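4.2 Reliability of incident counts

Most of what is written on pressure against converts in the Prandale district rests on one set of figures, the 200 incidents listed by the Ilari monitoring group. We doubt that the list can carry the weight placed on it. Deng and Kjærgaard treat each entry as a separate event, yet the entries were taken from church newsletters, and newsletters copy one another. A beating reported in October by a pastor in Jorkberg may come back weeks later with a different spelling of the victim's name and a new village attached.

We went through the 70 entries that mention police involvement. Only five could be matched to a station record or a clinic note. That does not mean the rest are false – people held without charge rarely leave with paperwork – but it does mean that claims of a steady rise, such as those made by Mao, go well past the evidence.
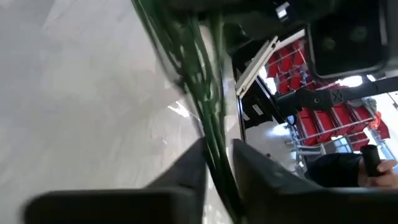

Figure 4

A second problem is motive. The list has a single column for it, and nearly every row reads "religious." In our interviews, families often spoke of land, unpaid bride wealth and old quarrels between brothers in the same breath as baptism. Ham argues that these can be separated by asking what the attackers said at the time. We are not convinced. Insults shouted during an assault are remembered later, by frightened people, and usually retold to a minister before anyone writes them down.

Eide's suggestion that local courts be used as a check is more promising, though it has its own gap. Of the four cases that reached a magistrate, none produced a written ruling, and two were settled by elders outside the court. Until rulings exist, the district totals should be read as a record of what churches heard – no more than that.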